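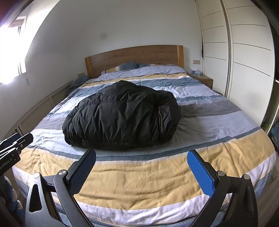

I have owned a puffer jacket of one sort or another since I was a student, and I have never once put one away properly at the end of winter. It goes on the bed, it stays on the bed until bedtime, then it goes on the chair. In November it comes off the chair again.

So when Ubaldo Greco told me over lunch that I was ruining mine, and that what I needed was a "garment rest system" from a firm called Grodadeo, I asked him what one was. A bag, as far as I can make out. A breathable bag with a wide hanger in it, and a leaflet. The leaflet says the filling in a jacket "remembers" how it was last left. I'd like to see the evidence for that. Mine has been left in a heap most evenings for years and it still goes up like a loaf when I shake it.

The Grodadeo people say their bag has been tested over 4000 hours. Tested for what? Hanging in a wardrobe? Anything will hang in a wardrobe for 4000 hours if you leave it alone. The price is 40 pounds, before postage, and for that you could have a jacket cleaned and still get your lunch.

The other camp tells you to squash everything flat. Vukby do a vacuum bag, and I did buy one of those a while back, the big size. It sucked down beautifully with the hoover and by the next morning it had let half the air back in. I tried it again with the seal wiped and it lasted until teatime. The reviews were glowing, 2390 of them, and I do wonder how many were written on the first evening.

What does seem to be sensible, from reading the dull bits of care labels:

Don't put it away damp.
Do the zip up first.
Don't leave it crushed under something heavy for months.

None of that needs buying. An old pillowcase would do for the dust, and I have a drawer full of those that match nothing, certainly not the stripy mustard and blue set that's on the bed at the moment (I was doubtful about the yellow, and I've come round to it).

Ubaldo has ordered two of the bags, one for himself and one for his coat. I've asked him to let me know in spring. Mine is going on the top shelf in a pillowcase, once I've cleared the top shelf.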